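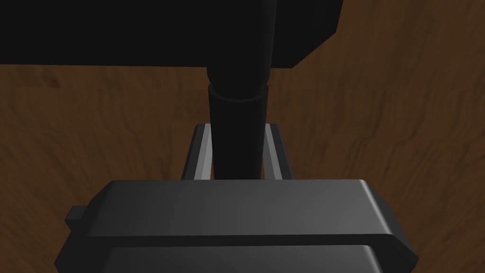
Sim wrist camera pre-grasp classifier: final project report

Khadija Bennani and Kyriaki Theodorakopoulos
Group 2, Robot Manipulation Lab, August

1. What we tried to do

Short version: train a small network in simulation that looks through the wrist camera and says "close now" or "don't close yet". One image in, one number out. No depth, no force, no joint angles. We wanted to know how far plain pixels get you right before a grasp, when the fingers are already near the part and all that's left is deciding if it's lined up.

The original proposal also had a real arm at the end. Dropped that in the third week, not enough lab time. Everything in this report is simulation.

2. Setup

Simulator is Vatari, the course install. Parallel gripper on the arm, camera fixed to the wrist looking down past the fingers. The part is what we call the post part: black block with a round post sticking out of it and a collar partway along. The gripper should take the post below the collar. Table is the brown wood texture that comes with the scene. We did not change it until the very end (see section 6, we should of done it earlier).

Why the post part: it's symmetric around the post, so wrist rotation mostly doesn't matter and the only real questions are sideways offset and how far in the fingers have gone. Also the collar gives the network something to look at. Or so we thought.

3. Data

1,584 rendered images. Each one is made like this:

– put the gripper at a good pre-grasp pose, fingers open, post between them
– add a random sideways offset and a random offset along the post
– render the wrist image
– close the gripper in the simulator, lift, wait, check if the part is still in the fingers
– save image with label 1 (held) or 0 (not held)

So the labels come from the simulator and not from us. That was Kyriaki's idea and it saved a lot of arguing. In our first attempt we labeled by eye and we disagreed on anything where one finger was close to the post.

Lighting was left at the default, coming mostly from above. Block and post are both very dark, so in a lot of images the post is a black shape with a bit of highlight down each side and that's all the shape information there is. We talked about making the part a lighter color. Decided no, the parts in the lab bins are black too.

4. Network

Small conv net, four layers, then one fully connected. We started from the Antoniadis starter code given out in class and took out the second head. Grayscale input, downsized. Training takes a few minutes on the lab machine so we could try things fast, which was good because we tried a lot of bad things.

Loss is plain binary cross entropy. Random brightness changes during training. No flips at first, then left-right flips, which helped. Up-down flips make no sense here, the gripper is always at the bottom of the image.

5. Results

Test was 100 new poses, never used in training, same random ranges. For each one we ask the network, then close the gripper and see what really happens.

First version: 47 right. That is coin flip level, slightly worse. We spent two evenings on this. The bug was in the data script – the image was saved before the offset was applied, so every picture showed the perfect pose and the labels were noise as far as the network could tell. Khadija found it by paging through the training folder and noticing it all looked the same. Lesson: look at your images before you train on them. We had the viewer open the whole time and didn't scroll.

After the fix the same network gets nearly all of the easy cases, meaning post well centered or clearly outside the fingers. Misses are all in between. We are not giving one headline number for the fixed version because we changed the offset range after looking at the test poses, so it wouldn't be a fair test anymore. We know. Ran out of time to redo it with a fresh set.

Types of mistakes after the fix:

Says close, grasp fails. Mostly poses where the fingers are too far up and pinch on the collar. Part tilts on lift and slips. From the camera the gripper housing hides the lower end of the post, so the network can't see how much post there is past the fingers. Only clue is how far the collar is from the fingertips, in a dark part of the image.

Says wait, grasp would of worked. Post off to one side but inside the gap. The fingers push the part over as they close and it centers itself. A human would also say wait, I think. Not a harmful mistake, it just costs a correction move.

6. Things we checked at the end

Blanked out parts of the image with a gray square and looked at how the output changed. Covering the gap between a finger and the post changes the answer a lot. Covering the collar, hardly anything. So the network is mostly reading the gaps, and that fits with it being bad at the too-far-up cases.

Swapped the wood for the plain gray Nerkuvia floor texture without retraining. Got clearly worse, mostly false "wait" answers. Our guess is that the wood between finger and post gives a nice brown/black edge (well, light/dark, it's grayscale by then) and on the gray floor the fingers' pale inside faces blend in. Didn't test the guess.

7. What we'd do next

Random table textures from day one. A second light from the side so the collar shows up. Maybe feed in two images from slightly different heights, then the collar distance should be easier to get. A held back test set that we don't look at!

The Gestmont gripper model in the course library has shorter fingers and we'd like to know if anything carries over. Probably not without retraining.

8. Who did what

Khadija: scene setup, data script (and the bug, and the fix), blanking test.
Kyriaki: labeling by lift, network, training, texture swap.
Report written by both, sections 5 and 6 the night before.

Code and the image set are in the group folder under post_part. Use the script ending in _v2, the other one still has the bug in it.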